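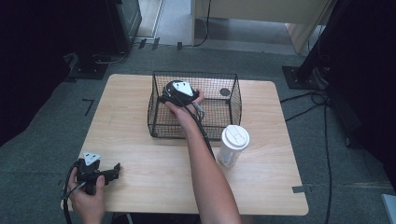 Trutby Golf Travel announces today the opening of the Zamora Pass, a new stay-and-play offer for visiting golfers at the Farkgate course and the Vesteck hotel. The pass includes two nights in the hotel, breakfast on both mornings, and one round of golf on each full or half day of the stay. It is meant for people who want to play a good public course without paying the prices of a private resort. Guests will pick up their scorecard and pencil from a basket on the starter's table, a simple rectangular one of black wire mesh like the one on the light wooden table in the photo, and they can go directly to the first tee. No membership card is needed, and no letter from a home club.

Jul 9, 2023 – Sales of the pass begin today. In the first season there will be 1,000 passes, and they can be used on any day when the course is open. The company has decided not to divide the passes into weekday and weekend prices. A golfer who arrives alone pays the same as a golfer who arrives in a group, and single players will be joined with others only if they agree to it when they book.

"For many years we have sent our customers to famous courses, and they came home happy but with an empty wallet," said Eyvindur Hallgrímsson, director of Trutby Golf Travel. "Last March we asked 1,000 of them what they would change in their golf holiday. The most common answer was the price, and the second was the waiting on the tee. With Farkgate we could do something about both."

The Farkgate course is a public one, and it will stay public. Local players keep their early tee times in the morning, and pass holders begin after them. The layout is quite flat and easy to walk, with small greens and not many bunkers, but the wind comes often across the last holes and changes the choice of club completely. Players who like to carry their own bag will enjoy it most. Carts can be rented for an extra fee, and pull carts are free of charge. 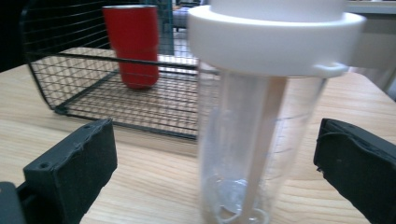

The Vesteck hotel stands 30 minutes on foot from the clubhouse, and a small bus goes between the two in the morning and again in the late afternoon. Every room for pass holders has a dry place for shoes and a rack for one golf bag. The hotel has also prepared a room on the ground floor where guests can clean their clubs and leave wet clothes during the night. Small things have a way of disappearing at the bottom of a bag, so guests are welcome to bring something to keep their tees and ball markers in. A tall clear plastic cylinder with a white collar, such as the one pictured, would let you see at once how many tees are left. The cleaning room is open until late in the evening, and the key is at the reception.

Dinner is not part of the pass. The hotel restaurant is open to all guests, with a short menu that changes each week, and the clubhouse serves soup, sandwiches and one warm dish until the last group has come in. "We thought a long time about including dinner," said Lucienne Ferrand, who manages the Vesteck hotel. "But golfers finish at very different hours, and some of them want only to sleep. I prefer that they pay for what they eat and nothing more."

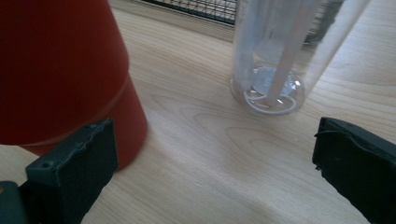 Guests who want to improve their game can add a lesson with the Farkgate teaching staff. The lessons are given on the practice ground behind the clubhouse, in groups or alone, and must be booked before arrival. There is also a short evening clinic on putting, free for all pass holders, which takes place on the practice green when the weather allows. Beginners are welcome at the clinic. For the course itself, the company asks that every player has already played at least a few full rounds somewhere else.

If the course has to close for bad weather, the round can be moved to another day of the same stay, or the guest receives a voucher for the next visit. The voucher can be given to another person – a friend, for example, or a family member. The pass itself can be moved to new dates without a fee when the guest informs Trutby Golf Travel before the arrival day.

The Zamora Pass can be booked by telephone or at the Trutby Golf Travel office. Golf clubs and travel agents who wish to reserve for a group should write to the group desk, and they will receive the list of free dates together with the conditions.

About Trutby Golf Travel

Trutby Golf Travel arranges golf holidays for individual players and small groups. The company works with public courses and with hotels that are run by their owners.

Press contact: Eyvindur Hallgrímsson, Trutby Golf Travel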